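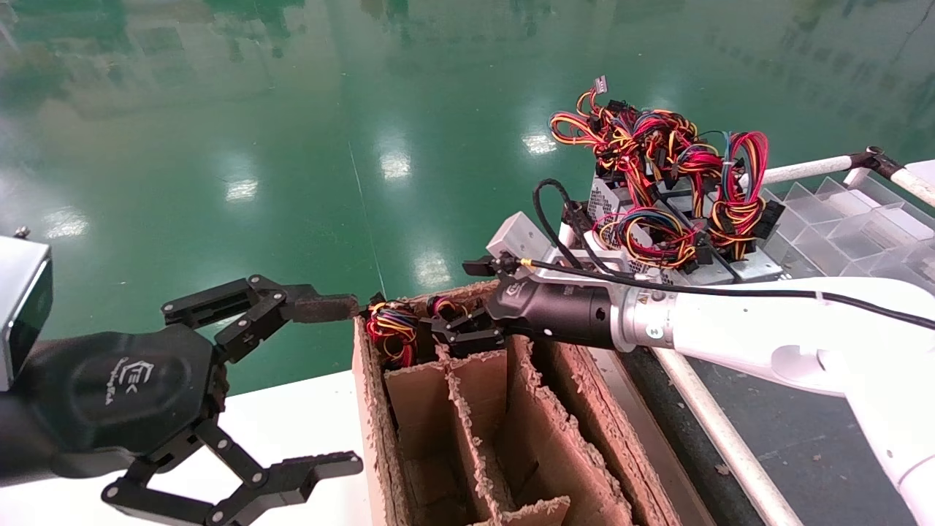 Old computer cables get sorted in Wolville

I stopped by the spare parts bench in Wolville this May, and I came home wanting to tidy my own junk drawer! Colorful wire bundles go in a cardboard box split up with cardboard dividers.

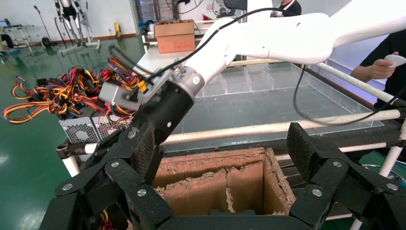
Page last changed: May, 4:10 p.m.

Yu-ting Pan, who runs the parts swap, told me they've collected around 400 cables so far (my garage could easily add a few). The power supplies come with a real mop of wires, red, yellow, blue and black.
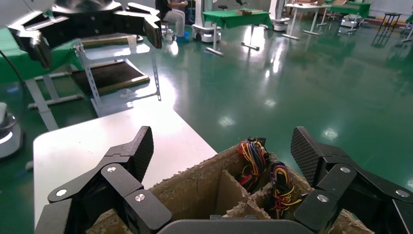
Wire bundles in the divided box, Wolville.

Ilídio Esteves is taking drop-offs in Ustthorpe until 7.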